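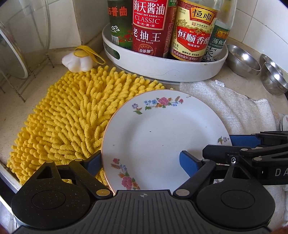 So what do we do at Ukwood? We find homes for old dinner services, and we track down the odd pieces people need to finish theirs.

I started out at the Pokcombe flea market with 56 saucers and a card table I'd borrowed from my aunt. I wanted to match my grandmother's set (still two soup bowls short, if you've got any!) and kept coming home with other people's patterns instead. Ten years on there's a shop on Korkis Street and 3000 pieces on the shelves, mostly florals and plain whites, plus a shameful number of gravy boats.

If you're after something, send me a picture of the back stamp and measure straight across the rim. I write back to everyone, though March is slow going – that's when I do the big buying trip. Shipping is a flat $20 and I double-box it all.

We buy, too. Full sets, half sets, one lonely teapot lid – bring it by and I'll put the kettle on while we look it over. Parking is behind the bakery.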